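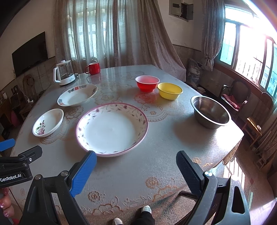
Bowls and dishes on the table at Dušan Georgiou's house in Clindwood, with the grippers in the foreground.

Dušan Georgiou has been promising a table-clearing arm since January. I went to Clindwood expecting to be shown a video and some excuses. I got coffee, a parts list and a fair number of excuses.

The arm, which he calls Thevar, lives in pieces in the back room. So far it has cost him $400, by his own count, and he doesn't include the motors he burned out.

"Two motors," he says. "Everybody burns out motors."

I asked why anyone needs a machine to put away a bowl. He shrugged. "I don't need it. I want to see if I can do it with parts I can afford."

Dishes are an awkward place to start. A shallow one gives the fingers very little to close on, and a shiny steel basin can confuse a cheap depth sensor. Georgiou admits the glass kettle worries him more. "Clear things are bad. I may just tell it to leave the kettle alone."

His friend Senad Delić, who wrote most of the control code, is blunter. "It will do plastic bowls. Dušan's good plates, I wouldn't bet on."

In their last round of bench tests they made 54 attempts at lifting a plastic bowl. They didn't write down how many worked, and I told them what I thought of that. Delić laughed. Georgiou went to look for a notebook.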